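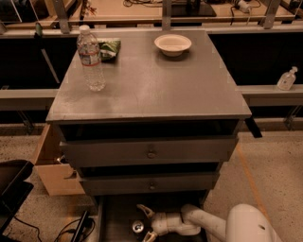 Lob der Ablage

Es gibt in jedem Haushalt eine Fläche, für die nie jemand einen Namen gefunden hat. Bei meinen Eltern war es das Schränkchen neben der Küchentür, in meiner ersten Wohnung in Jernau die Fensterbank über der Heizung, und heute ist es eine graue Kommode mit zwei Schubladen, die ich für 36 Euro bei einer Haushaltsauflösung in Drosum mitgenommen habe. Gedacht war sie für Tischdecken. Seitdem wohnt auf ihr alles, was gerade nirgendwo sonst wohnt: die angebrochene Wasserflasche, die Tüte vom Knabberzeug, eine Schüssel auf halbem Weg zur Spüle.

Die Ratgeber sind sich ja einig, dass so etwas wegmuss. Freie Flächen, heißt es, beruhigen den Geist, und wer abends noch eine Schüssel herumstehen hat, der habe sein Leben wohl auch sonst nicht recht im Griff. Ich habe das lange geglaubt und mich entsprechend geschämt, wenn am Samstag Besuch kam, und bin dann mit beiden Armen voll durch die Wohnung gelaufen, um alles irgendwohin zu stopfen. Die Büchsen landeten im unteren Fach, die Tüten in der Schublade, und dort lagen sie dann bis in den April hinein, weil man Weggestopftes eben vergisst. Eine leere Limonadendose, die oben steht, bringe ich spätestens am nächsten Morgen weg. Eine, die ich unten hineingeschoben habe, finde ich beim Umzug wieder.

Darum möchte ich für die Ablage eine Lanze brechen. Sie ist eine Art Wartezimmer, und gegen Wartezimmer ist nichts einzuwenden, solange ab und zu jemand aufgerufen wird. In der Wohngemeinschaft in Fengate, in der ich einmal 9 Monate gelebt habe, gab es dafür eine schöne Gewohnheit: Wer in die Küche ging, nahm ein Stück mit. Eines nur, keine zwei. Man musste darüber nicht reden, es gab keinen Plan am Kühlschrank, und trotzdem war gegen Abend meistens Platz genug, um einen Topf abzustellen.

Natürlich hat auch meine Großzügigkeit Grenzen. Offene Lebensmittel gehören nicht auf die Kommode, und eine Tüte, in der nur noch Krümel sind, wartet auf gar nichts mehr, die darf gleich in den Müll. Außerdem halte ich es so, dass die eine Hälfte der Platte frei bleibt – das ist meine einzige Regel, und ich breche sie vor allem im Dezember. Zum Ausgleich bin ich bei den Schubladen nachsichtig. Sie klemmen ein wenig und stehen gern einen Spaltbreit offen, und ich habe aufgehört, sie jedes Mal mit dem Knie zuzudrücken.

Neulich blätterte ich in einem Prospekt des Möbelhauses Ferrand, darin stand ein Sideboard für 3000 Euro, vollkommen glatt, vollkommen leer, ohne einen einzigen Griff. Es war sicher ein gutes Möbel. Aber ich habe mich gefragt, wo die Leute, die es kaufen, wohl ihre Wasserflasche hinstellen, wenn das Telefon klingelt. Vermutlich auf den Boden daneben, und dann stößt sie einer um. Da ist mir meine zerkratzte Platte lieber, auf der man etwas abstellen darf, ohne vorher einen Untersetzer zu suchen.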